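Small Parts, Shallow Holes
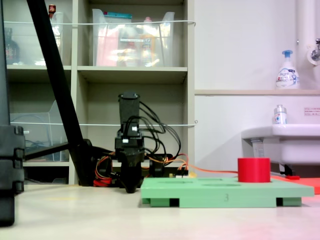 The test cell at Zellton: arm, gripper and raised pegboard, with a red cylinder seated near the right end of the board.

Peg insertion is an old benchmark, and most labs treat it as solved. With a stiff industrial arm and a rigid fixture, it is. Mārtiņš Lukoševičius works on the version with a light arm, hobby-grade servos and a board that can shift on the table when it is pushed.

His group at Zellton calls its method Costura. The name covers a control policy and the procedure used to train it. The policy takes two inputs: a camera image and the electrical current drawn by each servo. There is no force sensor at the wrist. When a peg catches on the rim of a hole, the load on the joints rises, and the current rises with it. The signal is noisy and differs from joint to joint. Earlier work from the group filtered it heavily and lost most of the contact information in the process.

Costura leaves the signal unfiltered and changes the training data. Each demonstration is split at the moment of first contact. The approach segment is trained on images alone. The contact segment is trained on images and current together, with random offsets added to the starting position of the peg. The two halves are then joined by a short blending window of 20 control steps. Lukoševičius says the window length was found by trial and that he has no theory for it.

The training set is small. It holds 265 demonstrations, all recorded by teleoperation. A comparison policy, trained without the split, was given 600. Both were then run through 2,100 insertion attempts on the same board, with the board moved by hand between attempts. Costura seated the peg more often, and the gap was widest when the starting offset was large. With the peg already lined up over the hole, the two policies could not be told apart.

Failures fall into two groups. In the first, the peg tips inside the gripper during contact and the policy keeps pressing. In the second, the servos warm up over a long session and the current readings drift. Restarting the arm after a rest clears the drift. A correction in software, called Ellery, is being written but was not used in the reported runs.

The group posted its report in January 2025. It covers cylinders only. Square and oval pegs need the wrist angle to be controlled during contact, and the present action space leaves that angle fixed once the peg touches the board. A second set of trials, with the angle freed, is planned for May.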